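Jul 29, 2025

Today I took my grandmother's ring to the workshop in Mastisdale, finally. I was carrying it in my coat since November and each time I found a reason to wait. The inside of the band has the number 1785 engraved, very small, and no one in the family can say what it means. My mother thinks it is a year. I think the ring is much younger than this.

The stone is a garnet, and 2 of the claws are worn so thin that a sweater pulls on them. I wanted only new claws, and to keep all the scratches on the band.

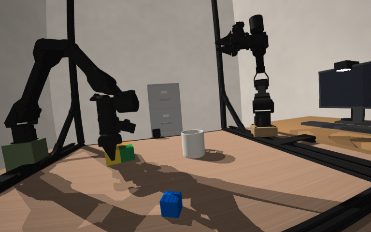 Shakuntala Nigam told me that scratches are one matter and a thin band is another. If she builds new claws on weak gold, she said, the ring will bend the first time I carry a heavy bag. She would add gold at the back, under the finger, and leave the front as it is.

I asked if the engraving will survive this. She looked with her glass for a long time and said yes, if she stops before the first digit. The price is 100 for the claws and 30 more for the band. I had expected worse.

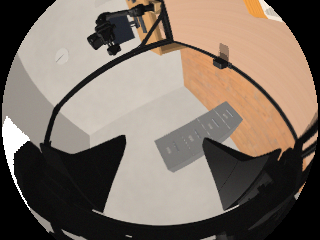
Mug and blocks not visible from this side.

After that I walked to Charbonneau to see their silver chains, because I will need something to wear while the ring is away. My hand feels strange without it - I keep touching the place with my thumb. The chains were pretty but all too shiny for me. I like silver when it is a little dark in the corners.
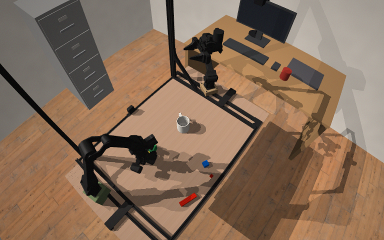

Why not oxidize it yourself, asked the woman at the counter, with a boiled egg in a closed box, it takes one evening. I wrote this down on the back of the receipt from the workshop. Then I bought the thinnest chain they had. The eggs I must still buy.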